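Edging a lawn along tarmac – spade or half-moon?
Lawns and Borders board, page 3

nelly_e
I've got a long stretch of grass at Skeria that creeps over the drive every summer. Started on it in February with a half-moon edger and I'm hooked! Does anyone still use a plain spade?

Kalgate_Cris
Half-moon every time. A spade leaves you with scallops, however careful you are.

ulises951
Disagree! A sharp spade and a taut string will do it beautifully. My old neighbour Aníbal did his that way for years and it looked superb.

nelly_e
Grass beside tarmac:

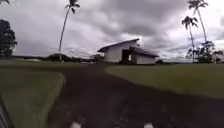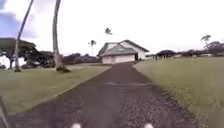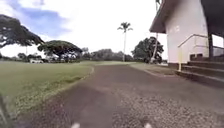
I'm also tempted to leave a narrow gully between turf and tarmac, so the mower wheel has somewhere to drop and the shears can get in. Would you go as deep as a trowel blade?

Kalgate_Cris
Far too deep – you'll twist an ankle. Two fingers is plenty.

ulises951
Cris is right on that one, annoyingly. Save the trimmings too, they rot down into lovely stuff if you stack them grass side down.

giuliana_v
Ooh, do try it after rain, the blade goes in like butter :)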